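Stellus and Clolach publish results of kitchen gripper comparison

Grerirbridge, 2026-04-09

Stellus, which builds two-armed service robots, and Clolach, a maker of gripper fingers, today published the results of a side-by-side comparison of two finger sets on ordinary kitchen work. The full table of attempts and the written test procedure are free to download from the Stellus website.

The comparison covered 284 attempts at picking up cutlery, plates and small utensils from a countertop and from a sink. Both arms carried the same finger set during any one run, and the sets were changed between runs. The first set is Clolach's current production finger. The second has the same outer shape and mounting holes but a narrower tip.

The narrow tip did better on spoons and forks lying flat. It did slightly worse on plates, where the operators had to correct the approach angle more often before closing. Of the 284 attempts, 136 involved an object in the sink, and these accounted for most of the failures with either set.

"The counter was never the hard part," said Hedvika Kubíček, test lead at Stellus. "In the sink you have a steep wall and a shiny floor, and the wrist has to come in at an angle it does not like. We wanted those numbers in the table along with the good ones."

Work at the counter and sink, from the head and wrist cameras:

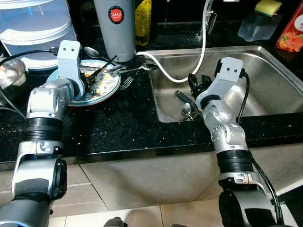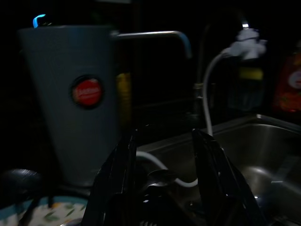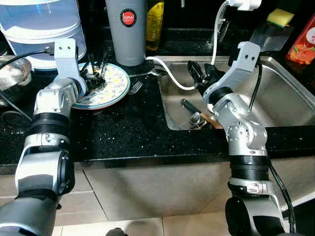
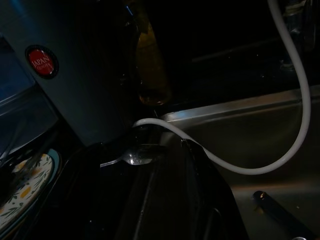

Camera placement was the second subject of the comparison. Operators worked part of the schedule with the head view only and part with the wrist views added. With the head view alone, the arm itself often hid the object in the last stretch before contact. Adding the wrist views cut the number of repeated approaches, but the operators reported that reflections from steel made the distance to a spoon hard to judge. Lighting was left as it was for the whole schedule, and the report recommends a separate test with brighter light over the work area.

Both finger sets were driven by the same controller, supplied by Pešek, with closing force and speed held at fixed values. No tuning was done between runs. Each set was put through 900 open-and-close cycles on the bench before the first attempt so that neither started out stiff.

"We asked for fixed settings and we got them," said Sabina Jireš, product manager at Clolach. "A narrower tip would probably gain something from a lower closing force on plates – that is a fair question, and it belongs in the next round."

The next round is planned for May. It will repeat the sink attempts with a softer pad on the narrow tip and will compare two closing forces. Stellus will run the attempts at Grerirbridge again, using the same procedure and the same two-armed setup.

Clolach will offer the narrow tip to existing customers as a replacement part once the May results are in. It fits the current bracket and needs no change to the wiring. Pricing has not been set.

Laboratories that want to repeat the comparison on their own arms can request a loan pair of each finger set from Clolach. Requests should name the arm, the controller and the type of objects to be handled.

About Stellus
Stellus designs and tests two-armed robots for kitchens and other household work.

About Clolach
Clolach makes gripper fingers, pads and brackets for light-duty robot arms.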